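Gripper Handling Practice Group, minutes, 2/3/26
Present: Ciarán Ó Súilleabháin (chair), Cormac Fitzgerald (minutes), two from Kisto, one from McGrath. Apologies: Juris.
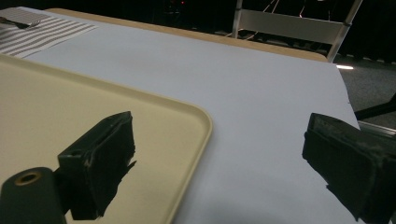
1. Previous minutes. Approved with one correction: item 4 should read "finger pad," singular.

2. Pad wear. Draft clause 14 sets replacement at 150 operating hours. Kisto wants inspection at the start of each shift and replacement on condition, with 540 hours as the upper limit. McGrath objected that "on condition" cannot be audited without a wear gauge. Agreed: keep both limits in the draft, in brackets. Kisto to supply wording on torn edges and lifted tape.

3. Table setup. Coverings must lie flat and be fixed at the corners. Trays to be placed before the arm is enabled. Chairs pushed back outside the marked reach. Fitzgerald asked whether handheld tools fall under the same clause. Chair ruled that they do, except for the reach marking.

4. Cables. No change to clause 9. Tremik's comment on floor runs was received after the deadline and is held over.

5. Actions. Kisto: wording for item 2. Fitzgerald: circulate draft 2. McGrath: gauge options, with prices.

Next meeting in April, date to be confirmed by email.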